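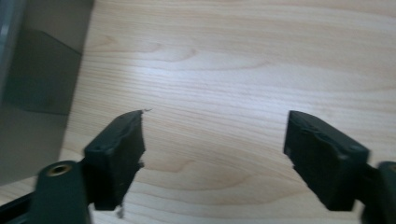

What finish for a light wood tabletop that gets daily use?

Posted by Kimow, April 10, 2026

I have a light-colored wooden table that we use for meals, homework and small repairs. I sanded it back last July and put on one coat of oil. Now a glass left overnight leaves a ring, and the top feels dry near one end. I'd like to keep the pale color. Do I need to strip it again, or can I add something over the oil? The top is 55 inches long, if that matters for how much to buy.

Mpho Moodley

One coat isn't enough for a table. Wash it with a damp cloth and a drop of dish soap, let it dry overnight, then sand lightly with 320 grit. Wipe on a thin coat of the same oil, wait 20 minutes and rub off everything that hasn't soaked in. Do that two more times with a day between coats. Oil will darken pale wood a little. Lay the used rags flat outside to dry before you throw them out, they can catch fire in a pile.

For rings that are already there, sand those spots first and feather out the edges.

Hlongwane

just use coasters

Busisiwe Venter

If keeping it pale is the main thing, I would go with a water-based clear coat. It yellows much less than oil. The old oil has to be fully cured, and yours should be by now, but test it on the underside first. If it beads up or peels with tape, you'll have to sand back to bare wood. Three thin coats, light sanding between them. Keep hot pans off it for a few weeks.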